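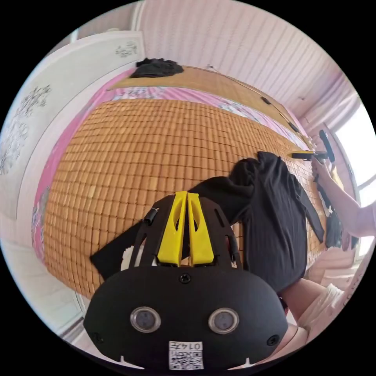 Figure 3. Black long-sleeved garment on the bamboo tile mat, with the wardrobe on the left.

4.2 The bed as a folding table

When I started this study I assumed people folded their clothes on tables. I'd even put a question about table height in the first version of the interview sheet, and I had to cross it out after the second home visit. In the flats we visited in Olton, the bed did nearly all the work. Clean washing landed on it, got sorted on it, got folded on it, and quite often a small pile was still sitting at the head end when we left. Figure 3 is a fairly typical starting point: one dark garment in a crumple on the right half of the mat, one sleeve heading off towards the side of the bed, and some folded clothing already parked up by the headboard.

I want to spend a bit of time on the mat, as I think it matters more than Cho and I gave it credit for in our earlier paper. A woven bamboo mat made of little tiles is a summer thing for most of our households. It goes over the sheet (a pink floral one in this case) and it's a good deal firmer than a mattress with only bedding on it. Several people told me they fold better in the mat months. Mi-kyung Wi put it this way: "On the quilt I'm chasing the shirt. On the mat it stays where I put it." She also lines up her hems with the rows of tiles, a trick I've since stolen for my own tea towels.

Mats do have their faults. They creep, and people have all sorts of ways of dealing with that, from clips on the bed's rim to tucking the mat under the pillow end. They also snag. Na-rae Gil won't put her good tights anywhere near hers, and she showed me the pulled threads to prove it!

4.3 Why black knits are such a pain

Of the 731 folding episodes in our diary set, 144 involved a dark knitted top or dress, and these took up far more of the diary comments than their share. The complaints were about finding things. You can't easily tell the front from the back, the side seam disappears, and a sleeve that has folded under the body simply looks like more body. I had a go myself and spent ages smoothing what I thought was a shoulder – it was a cuff.
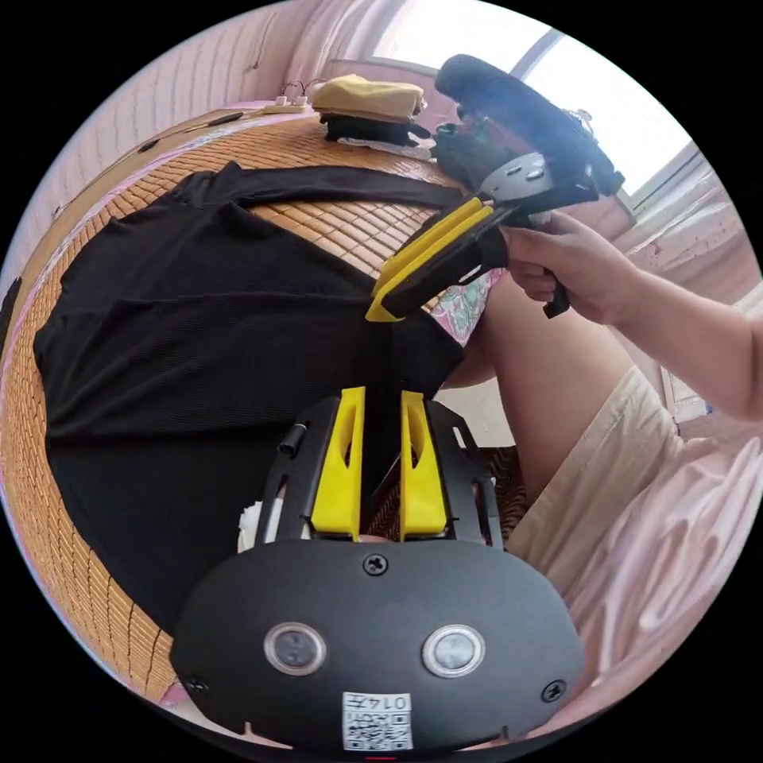

Most folders get around this by feel. They run a finger along the ribbing until they find the neckline, because the neckline is the one bit that can't be mistaken for anything else, and then work outwards from there. I-seul Hong calls this "finding the collar first" and taught it to both her kids. Others go looking for the care label, though that's no help on older clothes where it's been snipped out because it itched.

Next comes flattening, and here our households split into two camps. The smoothers lay the whole thing out, sleeves and all, before making a single fold. The tuckers bring in one sleeve as soon as they've found it, and only then worry about the other. I expected the smoothers to be happier with their piles. They weren't, at least going by the diary ratings, and the tuckers were a lot less grumpy about long sleeves in general. My guess is that a fully spread long-sleeved top takes up so much of a single bed that you end up leaning over it or shuffling along the side, and by the time you reach the second sleeve the first has moved. Sun-ja Jeon, who read a draft of this section, thinks I'm making too much of bed width and that it's mostly habit picked up from whoever did the washing when you were little. She may well be right. We only asked about childhood in nine of the homes, so I can't settle it with what we have.
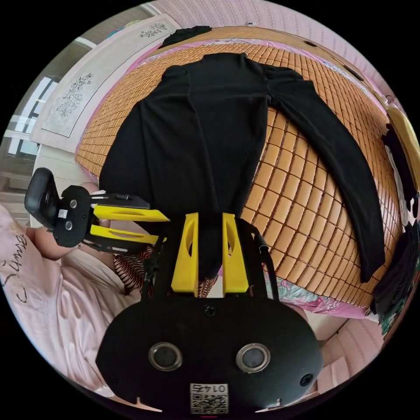

4.4 Where the pile goes next

Folding and putting away turned out to be separate jobs in most homes, even with a wardrobe right beside the bed. Of the 465 piles recorded in the diaries, plenty spent at least one night out in the open, usually on a chair or along the headboard. I'll come back to these overnight piles in Section 5, where the October follow-up visits give us something to compare them with.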